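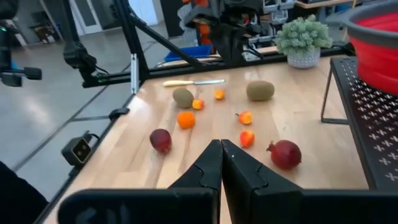

Monday, October 24, 2022

Fruit and bowl table, notes for me and Lejla.

Wiped the wooden top along the grain before anything went on it. Kiwis checked for soft spots – all fine. Knife goes back in the block when the fruit is put away, please.

Stand and bowl

The red collapsible bowl sits on top of the black stand. Orange pieces and the dark red one stay down on the wood.
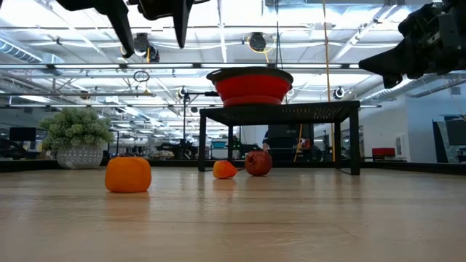 Still to do

Label the fruit box. Ask Gorazd for the spare bowl, on loan since September. Oil for the wood is down to about a third.

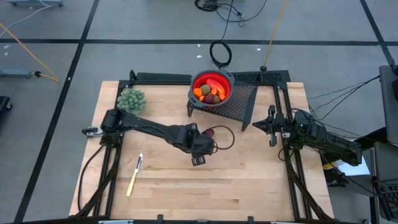

Storage is the next problem. The Narkovel shelf is 23 cm deep and already full. The mesh stand with the bowl on it won't fit there, so the bowl gets folded flat and the stand goes underneath. Olga has the key.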